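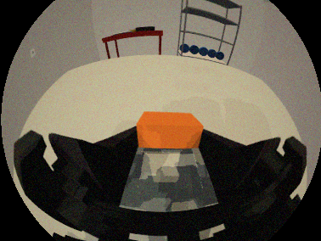
Casimiro Urquijo wants to know why we still sign off grip in sim before anything runs on the Foditz cell. Fair question. Short version – it's cheaper to fail there. Long version is the list.

Grip and release check, Hakala line, March round

1. Block held between both fingers before any lift command. OK
2. Block square to palm plate. OK – look from the wrist view, not only the side view.
3. Grip force limit set in the job file, not typed in by hand. FAIL. Was 90, sheet says 62. Changed, saved, rerun.
4. Stop command in mid-grip: fingers hold, do not open. OK, 3 tries.
5. Power loss in mid-grip. Same result wanted. NOT DONE, Trilden build won't load the fault script. Ask again Saturday.
6. Speed cap on with gate open. OK
7. Keep-out zones drawn for all furniture in the room model, shelves too. PARTLY. Side table zone is too tight, add margin.
8. Room model matches the real room. Somebody has to walk it with a tape. Open.
9. Job file version written on this sheet. It's 16. Last time it was left blank, please dont.

Comments

Item 3 is a stop item. No run on the real arm untill the rerun is logged.
Items 5 and 8 stay open, cell stays locked out. A sim pass does not replace the floor check, both get signed.
Nitbridge needs a copy of this by noon.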